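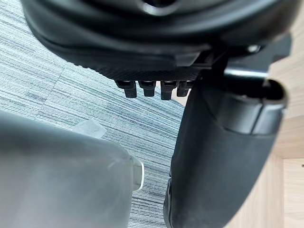

12.1.21
Skript zur Übung Greifer und Kameras, Labor Drarnero

Übung 4: Was sieht die Kamera am Handgelenk, was die am Kopf?

Heute wird endlich verglichen! Zwei Blickwinkel, ein Roboter, ein Schrank aus hellem Holz. Wer zum ersten Mal mit Handgelenkkameras arbeitet, erschrickt meist über den Bildausschnitt: Der eigene Finger liegt dick und unscharf im Vordergrund, und vom Arbeitsraum bleibt oft nur ein schmaler Keil. Genau das macht die Sache so spannend, denn im Nahbereich liefert diese Kamera Einzelheiten, an die der Kopf nie herankommt (feine Riffelungen, kleine Zapfen, Glanzlichter auf Metall).

4.1 Handgelenk

Wir nehmen die Bilder mit der Software Cender auf, je Durchlauf 700 Stück. Bitte die Belichtung von Hand festlegen, sonst springt sie, sobald helles Holz hinter den dunklen Greiferteilen auftaucht. Notiert für jeden Durchlauf:

- Anteil des Bildes, den Finger und Gehäuse verdecken
- Schärfe im Nahbereich und am Hintergrund
- Bewegungsunschärfe beim Anfahren
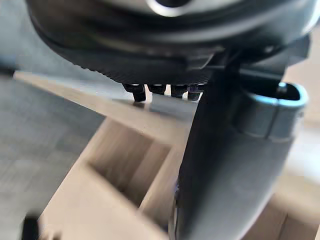 Beim Schärfevergleich lohnt es sich, eine fein strukturierte Kante als Bezug zu nehmen und bei ihr zu bleiben. Ein gerändeltes Band eignet sich wunderbar, glatte Holzflächen taugen wenig. Wer mag, rechnet den Kontrast in einem Fenster von 80 Pixeln aus und trägt ihn über der Bildnummer auf. Die Kurven sind überraschend schön!

4.2 Kopf

Die Kopfkamera blickt steil nach unten und erfasst beide Arme, die Beine und den Schrank zugleich. Dafür wird die Hand klein, und bei schneller Bewegung verwischt sie. Sucht im Datensatz Amoah (2792 Bilder) Stellen, an denen eine Hand über der Ablage arbeitet, und schätzt den Abstand zum nächsten blauen Gegenstand. Danach dieselbe Stelle in der Handgelenkansicht aufrufen.

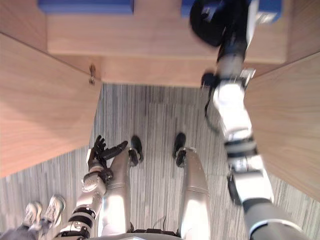
4.3 Abgabe

Eine Seite Text, dazu die Tabelle aus 4.1 und zwei Bildpaare eurer Wahl. Als Einstieg empfehle ich Bild 354, daran lässt sich die Verdeckung gut besprechen. Der Treiber von Drandon liegt im Kursordner, bitte nur die Fassung vom Juli verwenden.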